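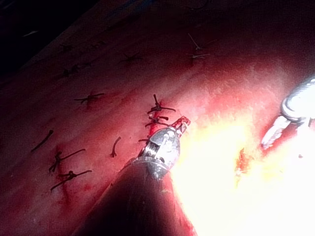 Brurkero Suturing Project: Your Questions About the Jaw Release Fault

We've had a wonderful pile of mail since we reported the fault, from surgeons, students and a few people who fix sewing machines for a living (please keep writing, your letters were some of the best!). The answers below were last updated in February 2018.

What went wrong?

During a bench session on tissue at our Floststead lab, one instrument was told to open its jaws and let go of the thread. The controller reported the jaws as open. They were still closed. The arm then moved off to start the next stitch and pulled on a thread that was supposed to be free. Aranka Sipos was at the console and hit the stop, and both arms froze in place as they should.

Was anyone hurt?

No. Our bench work has no patients in it at all, and everybody in the room was outside the marked area. The last stitch had to be cut out and the tissue had a small tear beside it.

How could the controller think the jaws were open?

This is the part we find fascinating. The jaws are driven by thin cables that run down the shaft from motors at the back end. The encoder sits on the motor, a long way from the jaws, so what it measures is the motor. If a cable goes slack, the motor can turn happily through its full range while the jaws hardly move. Tamás Barta took the instrument apart and found that one cable had stretched and was riding up on the edge of its pulley.

Why didn't you notice a stretched cable sooner?

We were counting the wrong thing! Our rule was to swap an instrument after 400 stitches, and this one had done 379, so on paper it had life left in it. But a stitch that goes badly may take five or six grips, and a clean one takes two. Once Csaba Antal went back through the logs and counted every open and close command, the instrument came out at 1,186. Jaw cycles are what wear the cable. We now count those, and the limit is 1,000.

Could a loop of thread have held the jaws shut?

That was our first guess, and a good one. The thread can wind itself around the base of the jaws while the instruments are passing it between them, and it is hard to spot when the two tips are close together. We tested it on purpose, with loops in one turn and in two. The jaws opened every time with a healthy cable. Loops cause other trouble, though - a stitch can tighten before you want it to - so Hajar Zaki added a check for them before each knot. It's still a person looking at the camera view for now.

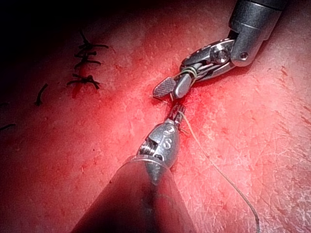
What does the robot do differently now?

After every release command, the arm backs off a very short distance at low speed and the software compares the camera view with what it expects. If the thread comes along with the jaws, the arm stops and asks for help. It adds a little time to each stitch. Catarina Gouveia has been tuning the threshold since January, and false alarms are much rarer than they were in her first version.

Does the stop button open the jaws?

It doesn't, and we get asked this a lot. A stop freezes everything exactly where it is. Opening the jaws is a separate action, done by hand at the console after someone has looked at the thread and decided which side should be let go first. If both instruments are holding the same strand, cut the strand between them before moving either arm.

Will the check work on other instruments?

We've only run it with our own needle drivers and graspers. The Cudmont group has a copy of the code and plans to try it with a different wrist, and we can't wait to see what they get.

What about glare?

Good question, and still an open one. Moist tissue throws back a lot of light, and a pale thread crossing a bright patch can vanish from the software's point of view. Dark thread is easier. At the moment the check refuses to give an answer when the area around the jaw tips is too bright, and the arm waits until the operator has changed the light or the camera angle.

Can I have the logs?

Yes! Write to Csaba at the Floststead lab and say whether you want the motor data alone or the video with it. The video is large, so it goes out on a drive.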